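Workshop Tips: Gripper Finger Pads

Check the pads before every long run. 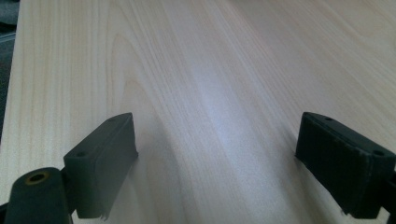

Finger pads open over the bench top. Note the worn edges.

Wipe both pads with a damp cloth and let them dry. Trim ragged bits with a sharp blade, cutting away from the grip face. Change pads in pairs after 90 hours of use.

Tighten the two pad screws by hand, then give each a quarter turn. On the Stisex hand tool, close the fingers slowly and look for a gap at the tips. Spare pads are in drawer 13.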